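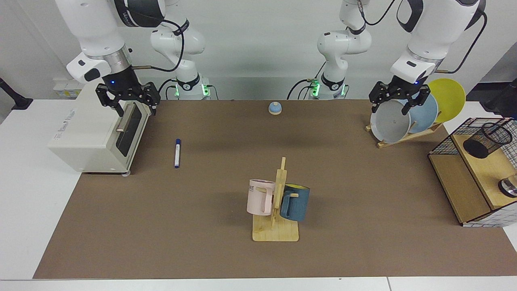

어디까지 말해도 되는가: 독자 서평의 줄거리 누설에 관한 조사

현대소설과 독자 수업 기말 프로젝트 보고서

주제를 정하게 된 경위

이 조사는 개인적인 원한에서 출발했다. 지난 학기에 나는 보구미우 크라프치크(Bogumił Krawczyk)의 장편 《소금 창고의 상속인》을 읽기로 마음먹고, 살까 말까 망설이다가 서평 사이트 Lis에 들어갔다. 첫 번째 서평의 첫 문장이 이랬다. "언니가 살아 있었다니 정말 충격이었어요!" 별점은 다섯 개였고 '도움이 돼요'도 제법 눌려 있었다. 도대체 누구에게 무슨 도움이 되었는지는 알 수 없지만, 나에게는 기말 프로젝트 주제를 정하는 데 큰 도움이 되었다.

그래서 질문은 이렇게 정리되었다. 독자는 서평을 쓸 때 줄거리를 어디까지 말하며, 어디서부터 입을 다물기로 하는가. 스포일러가 나쁘다는 주장을 하려는 것은 아니다. 그런 주장은 인터넷에 이미 충분하고, 대개 스포일러를 당한 직후에 쓰여서 학술적 가치가 떨어진다. 나의 주장도 초고에서는 그랬는데 담당 선생님께서 빨간 줄을 그으셨다.

이 보고서는 부득이하게 소설의 결말을 다룬다. 아직 안 읽은 분은 여기서 덮으셔도 되지만, 채점하시는 분은 끝까지 읽어 주셔야 한다.

대상 작품

《소금 창고의 상속인》은 가상의 항구 도시 로크스테드(Lorkstead)를 배경으로 한 가족 소설이자 추리소설이다. 출판사 Claltier의 소개문은 "가족 서사와 미스터리의 절묘한 만남"이라고 하는데, 읽어 보면 만나기는 만나되 서로 좀 서먹하다. 주인공 한나는 얼굴도 모르는 대고모에게서 소금 창고를 물려받는다. 창고에는 소금이 없고 장부만 잔뜩 있다. 장부를 넘기다 보니 오래전 바다에 빠져 죽은 것으로 되어 있는 언니의 서명이 자꾸 나온다. 여기까지가 책 뒤표지에도 적혀 있는 내용이고, 그러므로 말해도 된다고 대체로 합의된 내용이다.

언니가 살아 있다는 사실은 이야기가 한참 진행된 다음에야 밝혀진다. 그런데 진짜 반전은 그것이 아니다. 창고에 불을 지른 사람이 대고모 자신이었다는 것이 마지막 장의 반전이며, 언니의 생존은 그 앞에 놓인 미끼에 가깝다. 말하자면 나를 절망시킨 서평은 결말을 누설한 것이 아니라 미끼를 누설한 것이었다. 이 사실을 책을 다 읽고 나서 알았고, 조금 용서했다.

자료 수집

Lis에 올라온 이 소설의 서평 가운데 한국어로 쓰인 것을 모두 모았더니 2,487건이었다. 사이트의 이용 안내를 확인하고, 작성자 별명은 수집 단계에서 지웠다. 별명 중에 서평보다 재미있는 것이 더러 있었는데 개인정보이므로 옮기지 못한다. 아쉬운 일이다.

처음에는 같은 글이 여러 번 올라온 경우를 빼려고 했다. 하지만 들여다보니 같은 사람이 판본마다 글을 다시 올리면서 문장을 조금씩 고친 경우가 있었고, 고치는 과정에서 스포일러가 생기거나 사라지기도 했다. 어떤 독자는 양장본에서는 방화범의 정체를 숨겨 주었다가 문고본에서 공개했다. 값이 싸니까 덜 지켜 줘도 된다고 생각했는지는 물어볼 길이 없다. 결국 중복 글도 남겨 두기로 했다.

정리는 표 프로그램 Osel로 했다. 학교에서 나눠 준 계정이라 골랐는데, 긴 글을 칸에 넣으면 뒷부분을 조용히 잘라 버리는 버릇이 있었다. 서평의 뒷부분이란 대체로 스포일러가 있는 곳이다. 덕분에 초기 결과에서는 한국 독자가 놀라울 만큼 과묵한 것으로 나왔고, 나는 이 발견에 감격해서 중간발표 자료까지 만들었다. 원인을 찾은 것은 중간발표 전날 새벽이었다.
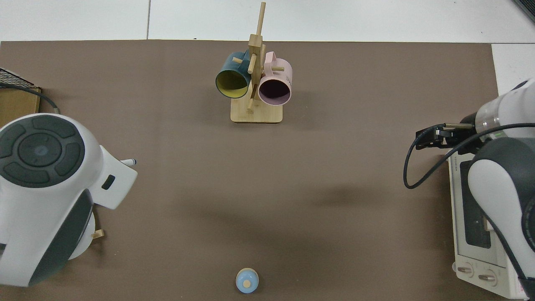

나무 컵걸이에 걸린 머그

분류 기준

분류는 같은 수업을 듣는 동기와 둘이서 했다. 기준은 서평이 소설의 어느 대목까지 말하느냐이다. 길게는 줄거리 요약만 39줄까지 이어지는 글도 있었으므로, 무엇을 얼마나 많이 말했는지가 아니라 가장 뒤쪽의 어떤 사건을 말했는지를 보기로 했다. 많이 말하고도 아무것도 누설하지 않는 재주가 있는 사람이 있고, 한 단어로 전부를 끝내는 사람이 있다.

뒤표지형: 책 뒤표지에 적힌 내용까지만 말한다. 창고, 장부, 언니의 서명.

중간형: 한나가 로크스테드를 떠났다가 돌아오는 대목까지 말한다. 등대지기와의 연애가 여기에 들어가는데, 이것을 누설로 여기는 독자는 거의 없었다. 등대지기 본인이 알면 서운할 일이다.

미끼형: 언니가 살아 있다는 것을 말한다.

결말형: 대고모의 방화까지 말한다.

무언형: 줄거리를 전혀 말하지 않는다. "배송 빨라요"가 대표적이다.

무언형을 따로 둘지를 놓고 논의가 길었다. 동기는 "배송 빨라요"는 서평이 아니라고 했고, 나는 책에 관한 감상인 이상 서평이라고 했다. 선생님께서는 둘 다 맞으니 빨리 진행하라고 하셨다. 무언형은 그래서 남았고, 막상 남겨 놓고 보니 이 유형의 독자야말로 다른 독자의 즐거움을 가장 철저히 보호하고 있었다.

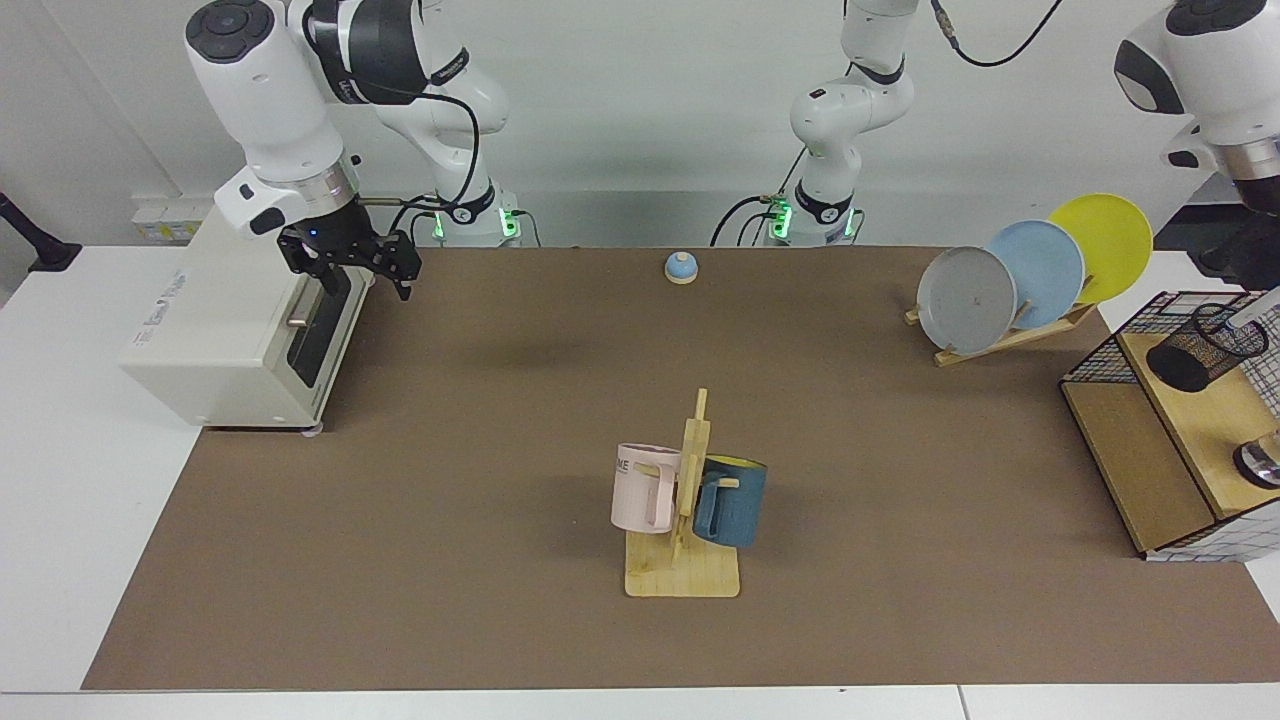
결과

가장 많은 것은 뒤표지형이었다. 독자는 생각보다 출판사의 선을 잘 따른다. 표현까지 잘 따라서, "절묘한 만남"이라는 말을 그대로 쓴 글이 한둘이 아니었다. Claltier의 홍보 담당자가 이 보고서를 읽는다면 보람을 느껴도 좋다.

흥미로운 것은 미끼형과 결말형의 차이였다. 미끼형이 결말형보다 뚜렷하게 많았다. 언니가 살아 있다고 외치는 독자도 대고모의 방화에 대해서는 갑자기 점잖아진다. "그리고 마지막에는… 직접 읽어 보세요"라는 문장이 이 유형의 글에 되풀이해서 나온다. 이들은 자신을 스포일러를 하지 않는 사람으로 여기고 있을 가능성이 높다. 가장 큰 비밀 하나를 지켰으니 나머지는 말해도 된다는 일종의 할인 제도가 작동하는 셈이다.

경고 문구도 살펴보았다. '스포일러 주의'를 붙인 글 중에는 뒤표지형이 꽤 섞여 있었다. 책 표지에 인쇄된 내용을 말하면서 독자의 양해를 구한 것이다. 반대로 결말형에는 경고가 없는 글이 많았다. 조심스러운 사람은 이미 조심하고 있고, 조심해야 할 사람은 경고라는 기능의 존재를 모르는 듯하다. 경고를 글의 맨 끝에 붙인 경우도 있었는데, 이것을 경고로 칠지 사과로 칠지 정하지 못해 표에는 물음표로 남겨 두었다.

별점과의 관계는 예상과 달랐다. 화가 난 독자가 복수심으로 결말을 폭로할 것이라고 짐작했지만, 별점이 낮은 글은 주로 짧았고 번역 투나 책의 무게를 문제 삼았다. 결말까지 다 말하는 사람은 대개 이 소설을 아주 좋아한 사람이었다. 방화 장면의 문장을 통째로 옮겨 적고 그 밑에 감탄사만 한 줄 달아 둔 글을 읽다 보면, 누설이라는 말이 좀 야박하게 느껴진다. 이 사람들은 좋아서 참지 못한 것이다. 당한 쪽의 기분이 그렇다고 나아지지는 않지만.

분류의 일치 문제
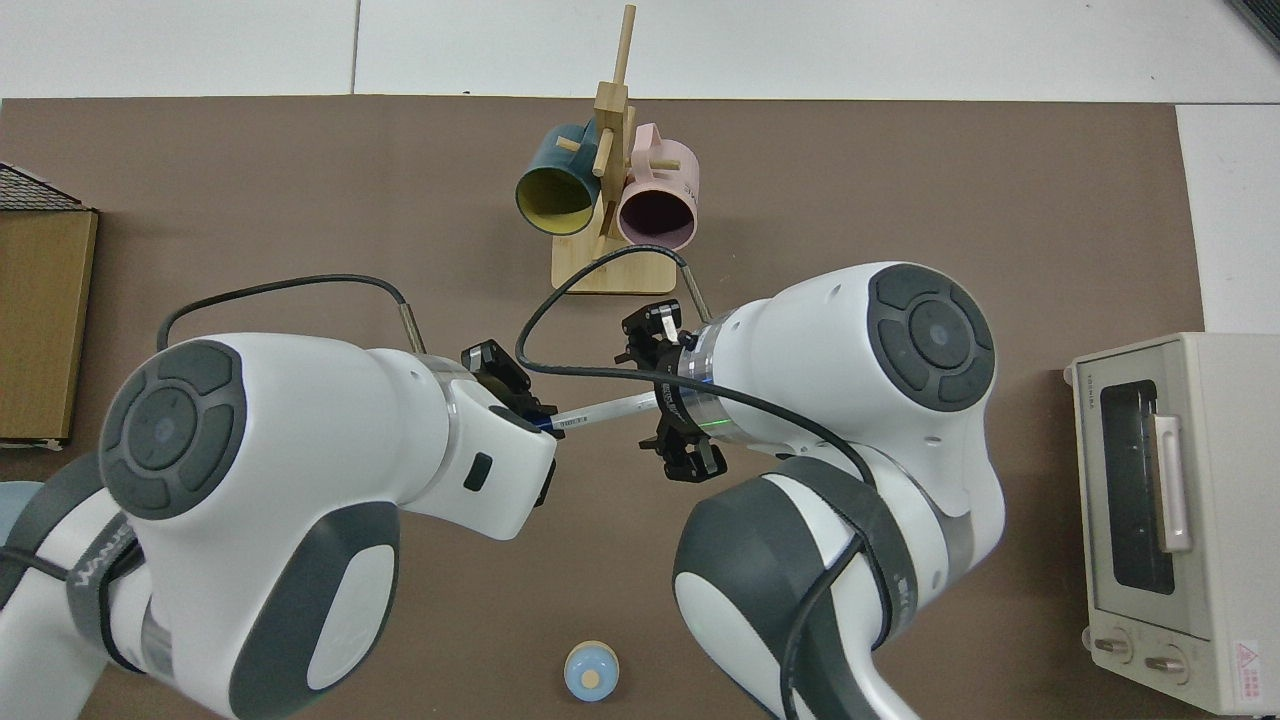 서평 중에는 어느 유형에 넣어야 할지 끝까지 합의가 안 되는 글이 있었다. 대표적인 것이 암시형 문장이다. "죽은 사람도 다시 보자"라고만 쓴 글은 언니의 생존을 말한 것인가, 말하지 않은 것인가. 동기는 이미 아는 사람의 눈에만 누설로 보인다고 했고, 나는 눈치 빠른 독자라면 첫 장에서 알아챌 것이라고 했다. 사진의 두 그리퍼가 가느다란 흰 막대 하나를 가로로 함께 쥐고 있는 모양이 우리가 이런 문장을 다룬 방식과 닮았다. 각자 자기 쪽을 붙든 채 놓지 않으면 문장은 가운데에 그대로 떠 있게 된다. 우리는 그런 글을 억지로 한 유형에 넣지 않고 '보류'로 표시한 다음, 두 사람의 판단을 나란히 적어 두었다. 표를 제출하고 나서 다시 보니 내가 눈치 빠른 독자를 지나치게 믿는 경향이 있었다.

작품을 읽은 순서도 영향을 주었다. 나는 언니가 살아 있다는 것을 알고 책을 읽었고, 동기는 모르고 읽었다. 그래서인지 나는 조금만 수상한 문장이 나와도 미끼형으로 넣으려 했다. 연구자의 주관을 통제하지 못했다는 지적은 달게 받겠다. 다만 통제하려면 내가 Lis의 그 서평을 읽기 전으로 돌아가야 한다.

한계

우선 작품이 하나뿐이다. 《소금 창고의 상속인》은 미끼와 진짜 반전이 따로 있는 소설이라서 미끼형과 결말형이 이렇게 깔끔하게 갈렸을 수 있다. 반전이 하나뿐인 추리소설이나, 아무 일도 일어나지 않는 소설에서는 다른 기준이 필요하다. 후자의 경우 스포일러가 가능한지부터 따져 보아야 하는데, "끝까지 아무 일도 안 일어납니다"라는 서평은 내 생각에 매우 심각한 누설이다.

Lis의 화면 구조도 고려하지 못했다. 목록에서는 서평의 첫머리만 보이고 나머지는 눌러야 펼쳐진다. 같은 비밀이라도 첫 문장에 있을 때와 접힌 부분에 있을 때는 피해 규모가 다르다. 유형을 나눌 때 위치까지 기록했어야 했는데, 이 생각은 표를 다 채운 뒤에 났다. 다시 하자고 했더니 동기가 한동안 답장을 하지 않았다.

마지막으로 서평을 읽는 쪽을 조사하지 못했다. 독자가 누설을 당한 뒤 책을 포기하는지, 나처럼 오기로 읽는지는 이 자료로 알 수 없다. 나의 사례만 말하자면 책은 재미있었다. 언니가 언제 나타날지 기다리느라 대고모 쪽을 전혀 의심하지 않았고, 마지막 장에서 제대로 속았다. 스포일러 덕분에 반전이 더 잘 들은 것인지도 모른다. 이 가능성은 후속 연구에서 다룰 만하지만, 그 서평에 '도움이 돼요'를 누를 생각은 아직 없다.

자료에 대하여

분류표는 수업 공용 폴더에 올려 두었다. 보류로 표시한 글은 따로 모았고, 두 사람의 의견이 다른 칸은 노란색으로 칠했다. 열어 보면 노란색이 상당히 많다. 대고모의 방화를 언급한 서평은 별도 시트에 넣고 시트 이름을 '다 읽고 열 것'이라고 붙였다.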